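How to Sort and Store Painted Play Blocks

If you have a set of long painted blocks rattling around in a toy chest, this is such a satisfying afternoon project! I did mine in two colors, dark green and brick red, and once they had a proper home I wanted to redo every shelf in the workroom.

What you need: a sturdy divided bin, a soft cloth, a bowl of soapy water, an old towel, and fine sandpaper for rough spots. My set is the Brukby one, 72 blocks in all, but any long rectangular blocks will do.

Start by tipping everything out on the towel and wiping each block with a damp (never dripping) cloth. Do the ends too, that's where the grime hides. Let them air out overnight. If the paint feels gritty on a corner, give it a few light strokes with the sandpaper and stop as soon as it's smooth.

Next, get the bin ready. I love a big metal one with two compartments. Sweep out the crumbs, wipe the floor and all the walls, and run your hand along the inside for anything sharp. Scuffs are fine! A scratched-up bin has earned its keep.

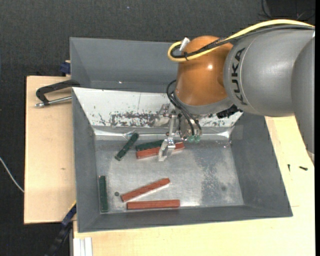 Nivton, July 2010

Now for the fun part, filling it. Begin with a small batch in the front compartment, three green and three red is plenty, and play with the layout before you commit. Lay the long sides next to each other and see how they sit. I tried stripes first, then all the green on one side and all the red on the other, and I still can't pick a favorite (stripes look wonderful, but splitting the colors makes cleanup much faster).

Once you like it, add the rest a layer at a time. Turn each new layer crosswise so the stack locks together. Don't pack right up to the rim; leave enough room to get your fingers around a block. My front section took 52 and the others went in the back.

For a set that gets heavy use, wipe the blocks down every month or so and touch up any bare patches. I use Skoltetti paint in both colors, two thin coats, with a full day in between. Go thin! Thick paint makes the blocks stick to each other in warm weather.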